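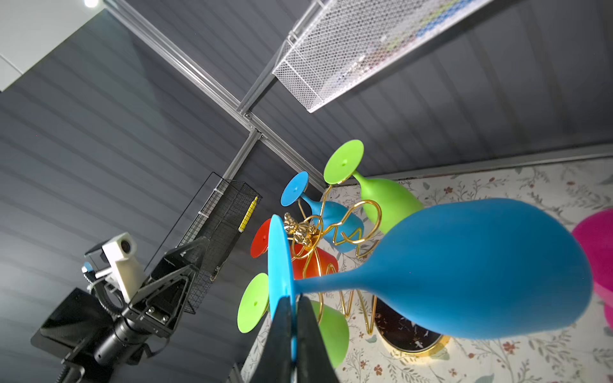 A big blue wine glass, with more colourful ones hanging on a gold rack behind.

Search this site Type a word here Go
Home Stories Why Does It? Make and Do For Grown-ups

Why does a glass sing?

If you have ever sat at a long, long grown-up dinner, with the pudding still miles away, you may have seen somebody dip a finger in their water and rub it round the rim of their glass. Round and round it goes, and then, very quietly, the glass begins to sing! It is a clear, floaty sort of sound, a bit like an owl a long way off, and the first time I heard it I looked under the table to see who was humming.

So where does the sound come from? Well, every sound you have ever heard began with something wobbling. Pluck a rubber band and you can see it wobble. Put your hand on your throat and say "mmmmm" and you can feel a wobble there too. The proper word is vibrating, and when something vibrates it pushes the air next to it, and that air pushes the air next to that, until the push arrives at your ear.

A wet finger on a glass doesn't slide as smoothly as you might think. It sticks for a tiny moment, then slips, then sticks, then slips, over and over, much too fast for you to notice. Each little slip gives the glass a nudge, and the sides of the bowl begin to bend in and out. They bend such a small amount that you can't see it, but if there is water inside you may spot tiny ripples shivering near the edge.

Not every glass will do it. Thin, hard glass is the best singer. Plastic ones, however bright and cheerful they are, soak up the wobble and mostly just squeak at you.

Now for the part I like best, which is making different notes. Ask a grown-up to help you choose 2 thin glasses with stems, exactly the same. Put a little water in one and a lot in the other. Hold the bottom of the first glass flat on the table, wet a clean finger, and rub gently round the rim. Then try the second. The fuller one sings lower! The water makes the wall of the glass heavier to move, so it wobbles more slowly, and slow wobbles make low notes.

Don't worry if nothing happens straight away. Wash your hands with soap first (greasy fingers are hopeless) and give it a good 30 seconds before you grumble. Press lightly, and stop if you find a chip in the rim.

At the Comthorpe summer fair there used to be a whole table of singing glasses, and you could have a go at playing a tune. Mine was meant to be "Twinkle, Twinkle", though my sister thought it was a kettle.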